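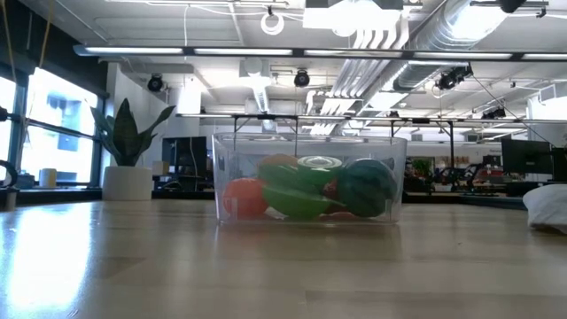 ## Unit 4: Bulk density, void fraction and container fill

Reading: packet pages 8 to 14. The worksheet is due at the start of the first lab in October.

### 4.1 Terms

- **Piece volume** (Vp): the volume of one item, skin included.
- **Solid volume** (Vs): the sum of all piece volumes in the container.
- **Container volume** (Vc): interior volume up to the fill line. Rim height above the line does not count.
- **Void fraction** (e): the share of Vc taken up by air.

e = 1 − Vs / Vc

Bulk density is total mass of product divided by Vc. It is always lower than piece density unless the container is filled with no gaps. Fresh produce is sold by weight but shipped by space, so a packing plan needs both values.

### 4.2 Shape and size

Equal spheres poured at random settle at a void fraction near 0.36 to 0.40. Mixed sizes usually settle lower, as small pieces enter the gaps between large ones. Halved fruit is harder to predict. Flat faces may stack tightly or bridge across a gap, depending on how the pieces land.

Walls matter. Next to a flat wall the packing is more open than in the middle of the pile. The effect is strong when the container is only a few pieces wide, and values measured in a small bin should not be carried over to a pallet box.

### 4.3 Measuring piece volume

Use water displacement for anything with a closed skin.

1. Fill the overflow can to the spout and let it drain.
2. Place a dry, weighed cylinder under the spout.
3. Lower the fruit slowly. Push floating fruit under with the thin rod.
4. Weigh the cylinder again. One gram of water is taken as one milliliter.

Cut fruit soaks up water and must be wrapped in film first. Press the air out of the film before lowering.

### 4.4 Worked problem

A tray holds 8 limes. Each lime has a mass of 164 g and a piece volume of 200 mL. The tray volume is 2.5 L.

- Vs = 8 × 200 mL = 1.6 L
- e = 1 − 1.6 / 2.5 = 0.36
- Piece density = 164 / 200 = 0.82 g/mL
- Bulk density = 1,312 g / 2.5 L = 525 g/L

Repeat with the Plavton tray (Vc = 2.0 L) and the same limes. State which of the two densities changes.

Report void fraction to two decimal places and bulk density to the nearest whole number.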